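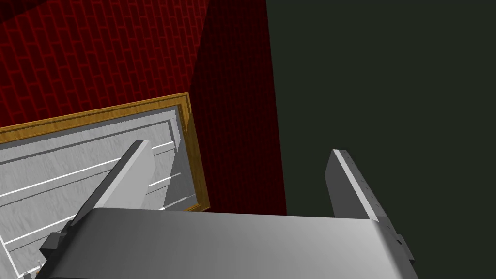

The Fendum cell is a two-armed service robot set up entirely in simulation by Viritz, a small software firm in Rulden. It is used to rehearse gripper calibration before the same settings go onto a real machine, and it is often cited as proof that such rehearsal saves time. The evidence is thinner than the citations suggest. Calibration starts at the gripper, with the two flat fingers set wide apart and nothing between them, and the opening is logged as the zero position. A rendered finger has no play in it and no wear – a worn mount on a real gripper has both.
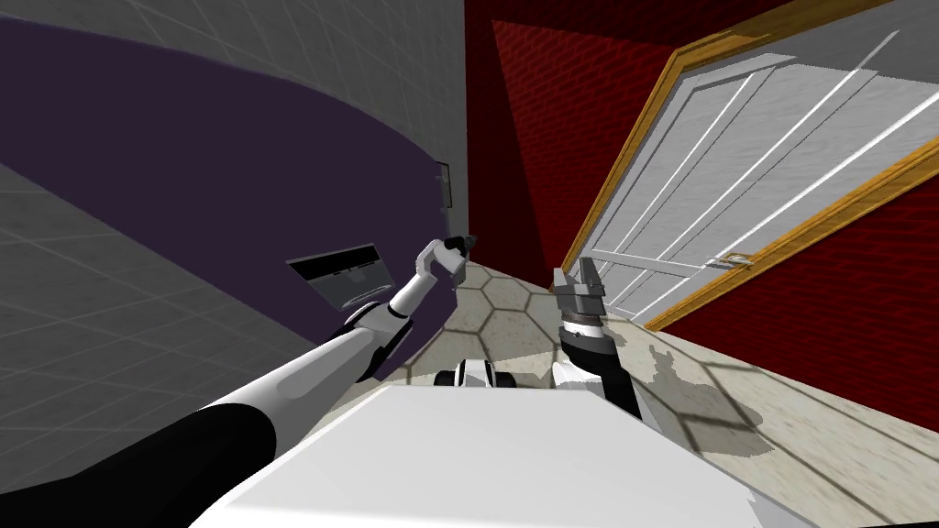
Article by Svyatoslav Tkachenko
Last revised: February

Setup of the arms

Each arm is checked separately. One gripper can hold a small pointed object while the other stays open with its fingers up, and the joint readings are compared. The room model, with its brick walls, paneled door and hexagonal floor tiles, plays no part in the figures. Viritz has called it a test of "home conditions," a generous name for a room where the floor is always level.

Upkeep

The joint offsets are reset after every 100 cycles. The setup notes list 1,459 completed cycles and two faults, both put down to a wrong offset file. Grip force is a typed-in value, so a low fault count says little about grip.

Reception

A review by Sitthichai, a repair shop that services real arms, found that nearly 1,000 of the cycles repeated a single reach. Viritz replied that repetition was the purpose. It has not published the remaining logs.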